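Purka Open Day Recordings: Data Card

Version of 26/12/2018

Summary

The Purka Open Day Recordings are a set of short recordings made during public demonstrations at the Vemthorpe laboratory in April. Visitors were invited to watch a two-arm robot carry out simple household tasks at a table. The set holds 108 recordings, each with a task label and a short note written by the operator on duty.

Setting

The demonstration station has two robot arms and a white tabletop with a white cloth behind it. Visitors stood behind a rope on the public side and were asked not to reach over the table. The layout of the station was kept the same for all sessions, apart from small changes in where objects were placed.

Tasks

Visitors chose from a printed list. The tasks were pouring water into a cup, stacking bowls, folding a small towel, and placing cutlery in a tray. Pouring was the most requested and makes up more than 20 recordings. Each task label is given in lower case, with words joined by underscores.

Contents of a recording

Each folder contains the camera views, the joint positions of both arms, and the operator's note. Camera views are stored separately and may differ slightly in length - users should align them by time stamp and should not rely on file order.

Sample views, pouring task
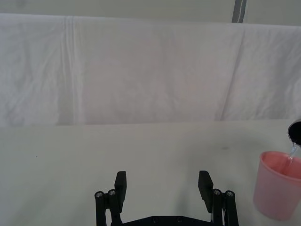

The pink cup on the white tabletop, seen from two viewpoints.

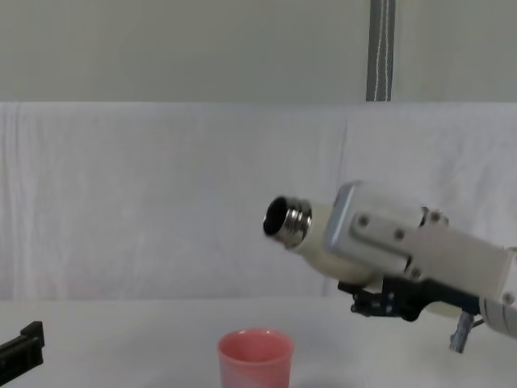
Known limits

The recordings were made for a public audience, and the pace of the demonstrations reflects this. Operators sometimes paused between steps to answer questions. Such pauses have been left in. In 19 recordings the operator's note is missing, and the field reads "none". Sound was not kept.

Spilled water is marked in the operator's note only. It has no label of its own.

Access and use

The set may be used for teaching and research. Requests are handled by the Soriscombe office, which also keeps the earlier Sitthichai recordings. Applicants should quote reference 1038 and state the intended use. Copies may not be passed on to third parties without written consent.

Corrections to labels or notes may be sent to the same office and will be included in the next version.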